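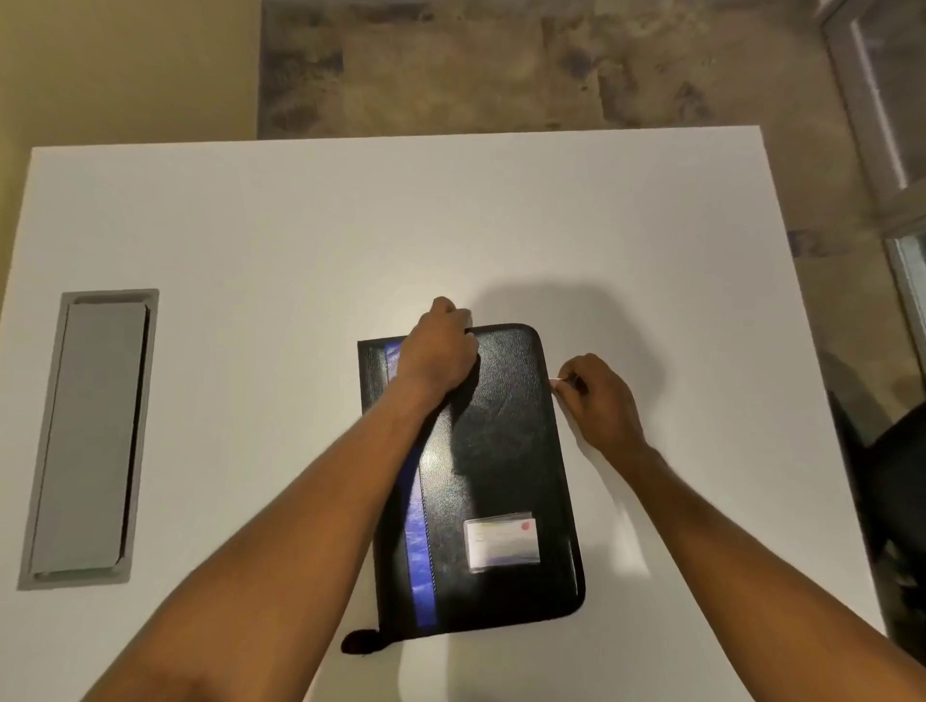 Zip portfolio with a card window and a blue strip down the cover

Looking after a zip-round document folder

A zipped portfolio is one of those things that gets bought for a job interview or a house move and then stays in use for years. Most of them are faux leather over card, with a padded edge and a zip that runs round three sides. They wear out in a fairly predictable order: the zip at the corners first, then the spine, then the pockets inside. A little attention twice a year puts all of that off.

Clear a flat surface first

Do the job on a table, not on your lap. The cover needs to lie flat while the zip is being worked, and the papers need somewhere to go. A pale top is useful if you have one, as black thread ends and stray staples show up on it. If it is a desk with a cable box let into the surface, make sure the lid is closed before you start tipping things out. Paper clips go down the gap and stay there.

Opening the zip without straining it

Hold the folder down with one hand near the top edge and draw the zip with the other. Pull in line with the teeth, and at a rounded corner let the pull follow the curve. Most split zips on folders start at a corner, where people tug straight across to save a second.

If it sticks, stop and look. It is usually one of these:

Cloth or lining caught in the slider. Back it off a little and ease the cloth out sideways with your fingernail.
A page corner poking into the track. Push it back in with a ruler.
Dry teeth. Rub a plain white candle or a soft pencil along both sides, run the zip to and fro, and wipe off what is left. Pencil marks pale paper, so use the candle if the folder is going straight back into service.
Grit. Brush the teeth with an old, dry toothbrush before putting anything on them.

Don't use cooking oil or spray lubricant. Both creep into the lining and from there into the papers.

If the slider goes along but the teeth open up behind it, the slider has spread. Take it back to the start and nip each side gently with small pliers, a little at a time, trying the zip between nips. Too hard a squeeze and the slider will crack. A new one from a haberdasher costs very little, but fitting it to a folder means unpicking the end of the tape, and on a cheap folder it may not be worth the evening.

Emptying it

Take everything out, including what is behind the notepad. Make three piles: keep in the folder, file at home, and shred. The usual finds are old till receipts, appointment letters for dates long gone, and a spare key. Receipts on shiny paper fade, so photocopy any you need for a guarantee before you file them.

While it is empty, hold the folder open and upside down and shake it over the table. Run a dry paintbrush into the fold of the spine and along the bottom of each pocket.

How much to put back

A zip folder of the ordinary A4 sort is happiest with a thin load. Ours is a Lutberg, and the zip closes easily on 100 sheets of copier paper. At 200 it will shut, but the corners pull and the spine begins to round. Anything over that belongs in a box file. A pad counts towards the total, and so does a calculator, which also leaves a dent in the padding if it is kept in the same spot.

Put the stiffest thing, such as a pad or a sheet of card, against the back cover. Loose papers go in a card wallet inside the folder so that they don't drift into the zip. Keep pens in a loop if there is one. A pen lying loose will sooner or later mark the lining, and biro does not come out.

Cleaning faux leather

Wipe it with a cloth wrung out in warm water with one drop of washing-up liquid, then with a second cloth in clean water, then dry it with a tea towel. Leave it open for a few hours before the papers go back. Go lightly along any stitching, because dirt rubbed into thread is hard to shift.

Scuffs on black can often be made less obvious with a little neutral shoe cream on a soft rag. Try it inside the back cover first. Don't use white spirit, nail varnish remover or the cream cleaner you use on the sink. They take off the top coat, and it will peel from then on. Once peeling has started there is no real cure, though a dab of flexible glue under the loose edge will slow it down.

We tried the Prarell wipes sold for car seats and they did no harm, but they left a shine that took a day or two to go. Soapy water did the job just as well.

The card window

Clear card windows go cloudy with handling. Take the card out, wipe both sides of the plastic with the damp cloth and let it dry completely before the card goes back, or the ink may lift and stick. If the plastic has stiffened and the card won't slide, warm it in your hands for a minute. Write the card in pencil or permanent ink. A name and a telephone number are enough; a full address on the outside of a folder full of bank letters is not a good idea.

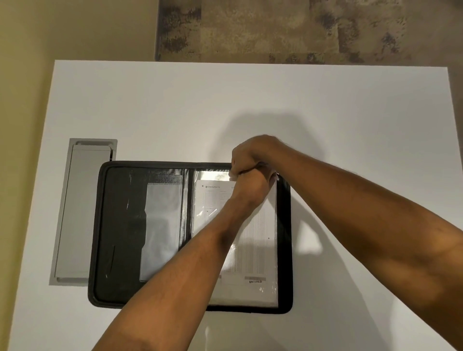 What should go in the plastic pocket inside the front cover?

Small things that you want to reach without turning over the papers: an appointment card, a few stamps, a spare passport photo. Leave out anything printed by a till, as the ink transfers to plastic, and take out anything thick before you zip up.

Inside panels and pockets

Lie the folder open and flat to clean the inside. The panels mark less than the cover but they are harder to dry, so use a cloth that is barely damp. Pale streaks on black lining are often nothing worse than paper dust and will come off with a soft rubber. Real scratches won't, and are best left alone.

A stitched pocket that is coming away can be caught early with a few stitches in strong black thread. Go through the old needle holes. New ones close together make a tear line in faux leather. Plastic pockets are another matter — once the plastic has split along the stitching it won't hold a mend, and a self-adhesive pocket stuck over it looks tidier. Mercado on Gresgate sells them in small packs on the stationery shelves at the back.

Storing it

Stand folders upright between books, spine down, with the zip done up but not crammed. Stacked flat they take the shape of whatever is on top. Keep them off radiators and out of the car in hot weather, as the coating goes tacky and picks up print from any paper lying against it.

For long storage, take out rubber bands and metal clips. Bands perish and stick to paper, and clips rust in a damp cupboard.

When to give up on one

Ours has done 18 months of weekly use and has plenty left in it. The one before went when the spine split from top to bottom, and it was still good enough to keep knitting patterns in. Cut off the zip pulls before you throw one away, as they fit all sorts of pencil cases and bags.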